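The Slow Goodbye to a Product People Still Like
4/1/25

Hello again, friends. I've had a full inbox since the last letter (thank you, truly, I read every one over my second coffee), and a good many of you asked some version of the same thing: how do you stop selling something when there are still customers who love it? So I thought I'd give this month's main item over to that, and let the pricing piece wait until next time.

I'll start with Flaviscombe, a company I worked with for a good long while. They make scheduling software for small repair shops, and their very first product was a desktop program called Villus. It came on a disc when it began, and it never quite lost that feeling. By the time I arrived, Villus had 3,073 paying customers, most of them on a yearly plan, and the newer web version, Simard, was bringing in nearly all of the new business. Everyone in the building knew Villus had to go. It had been on the agenda for two years running, and each time somebody would mention a lovely old customer in Ohio and we'd all go soft and move along to the next item.

What finally got us moving was a plain look at the support desk. Thirteen people worked there, and they were spending close to half their week on Villus. They weren't complaining, bless them, but the folks on Simard were waiting longer and longer for an answer, and some had begun to leave.
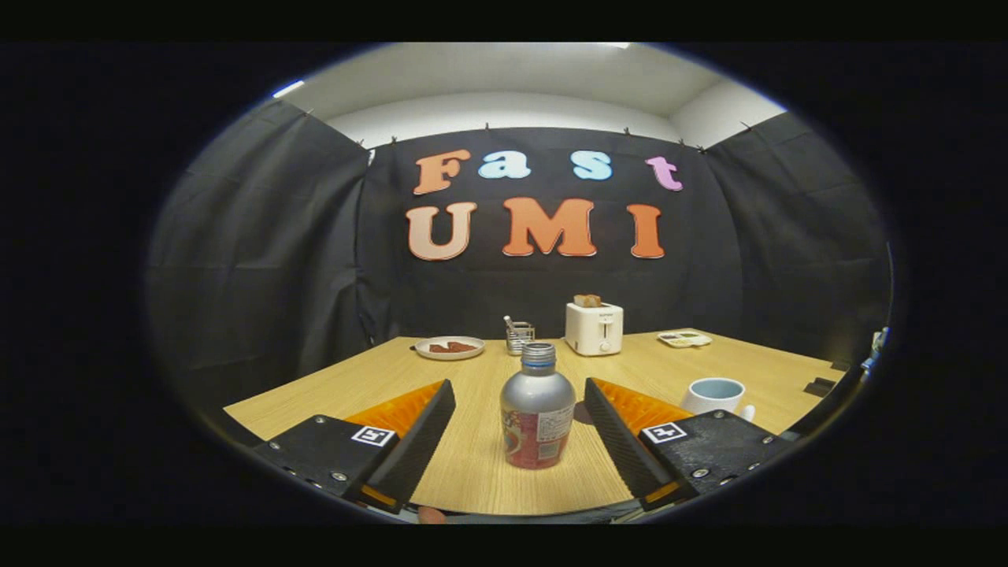 How we broke the news

We wrote to everyone in April and gave them a full year. I had argued for six months, and I'm glad I lost that one, as plenty of these shops only think about their software once, when the bill comes. The letter was short. It gave the closing date in the first line, then what would happen to their records, then a phone number that rang at a desk with a human being behind it.

Before the letter went out, we called the 400 customers who had been with us longest. It took weeks! My colleague Solange Chisholm made more of those calls than anyone, and she kept a running page of what people said they'd miss. A surprising amount of it was small: the way the print button worked, or a color on the calendar. We put several of those little things into Simard before the year was up, and I think that did more good than the discount we offered.

Where we went wrong

Oh, plenty of places. We promised that moving the records over would take an afternoon, and for shops with a long history it took several days. We also hired an outside firm, Drademach, to handle the moves, and then forgot to tell customers to expect a call from a name they'd never heard. Quite a few people hung up on them, and I can't say I blame them.

In the end, 44 shops asked to stay on Villus past the date. We let them keep the program as it stood, with no updates and no support, and put that in writing so there'd be no hard feelings later on.

If you're facing a goodbye of your own, write back and tell me where you're stuck. I'm putting together a page of sample letters for subscribers, and I'd love to include a few of yours, with the names taken out of course.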